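Mersha Community Boards > House and Home > Moving the sewing room downstairs, worth it?

plumtree_lane
Hi all! We've been in the Bosley house nine years now and my knees have had it with the stairs, so I'm thinking of moving my sewing room down to the old dining room. It's 142 square feet and gets lovely light until 4 in the afternoon. Has anybody here done it, and do you miss having a place to eat with company?

gravelroad30
Did it last September and never looked back. We eat in the kitchen and so does the company, and they seem happy enough (pie helps). Get your outlets sorted first, though.

hattie_b
I'm going to disagree a little, with love. We gave up our dining room and every holiday since has been card tables in the hall. Could you put a cutting table in there and still keep the big one?

plumtree_lane
Oh, I did wonder about that, Hattie. The big one was my mother's and I'd hate to see it go to the garage.

gravelroad30
Then cut on it! A Kasix mat on top and a good thick pad underneath, and it'll outlive us all.

hattie_b
See, now we agree. But measure the door before you carry anything down, plumtree. Ours had to come off its hinges. 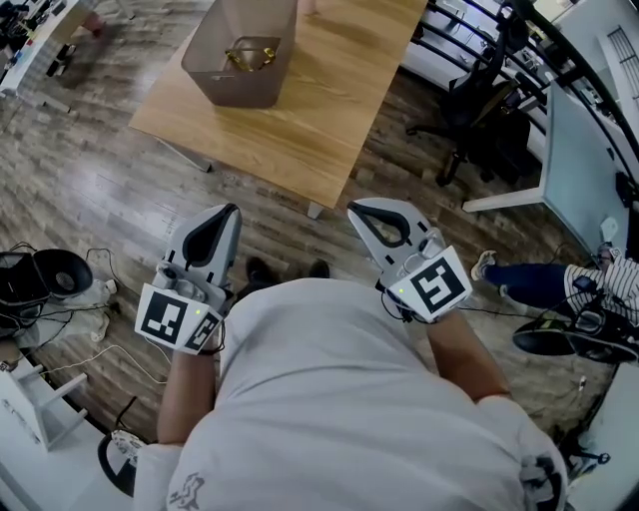 More threads in House and Home

Best paint for a north-facing hallway in Brolness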